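Little Red Cartons – a gallery
20 August 2006

I've been picking up drink cartons for years now, the little ones with a straw hole in the top, and my shelf at home stands at 412. Most live in shoe boxes. A few get to come out and stand on a nice white table, and the red ones always win that contest! I grew up on apple juice from the corner store in Inach, so anything with a face on it still gets me.

Big round eyes, a wide grin and Chinese characters running down the front. I love how much they squeezed onto such a small box – even the side panel is covered in tiny print. The silver spot on top is the straw hole.

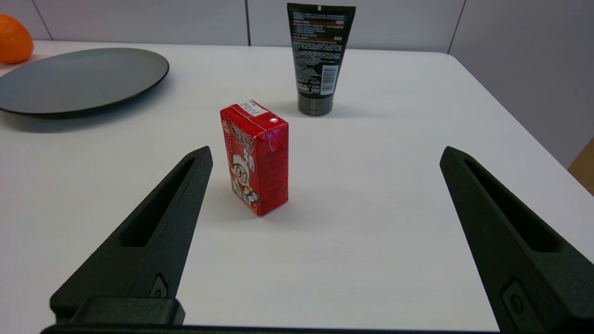

Tirta Mandagi wrote in to ask whether I drink them first or keep them full. Full ones swell after a while, she warned, and one leaked all over her Kwok calendar collection last January.

I drink them, Tirta! Then I rinse with warm water through the straw hole, leave them upside down overnight and stuff a bit of tissue in if the sides go soft.

Same spot on the white tabletop, gray wall panels behind. Red with touches of white reads so well from across a room, and I'd put this one at the front of any shelf.

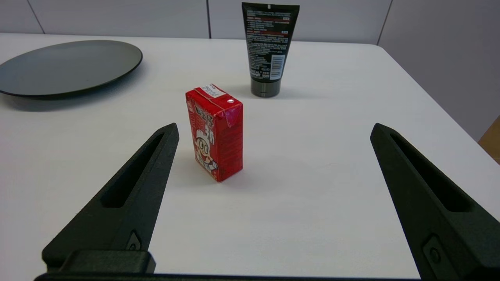

Mine all faded within a year on a sunny windowsill, so please keep the red ones somewhere dark, one reader begged. The blues held up fine.

Next page: milk cartons, 27 of them, mostly from swaps.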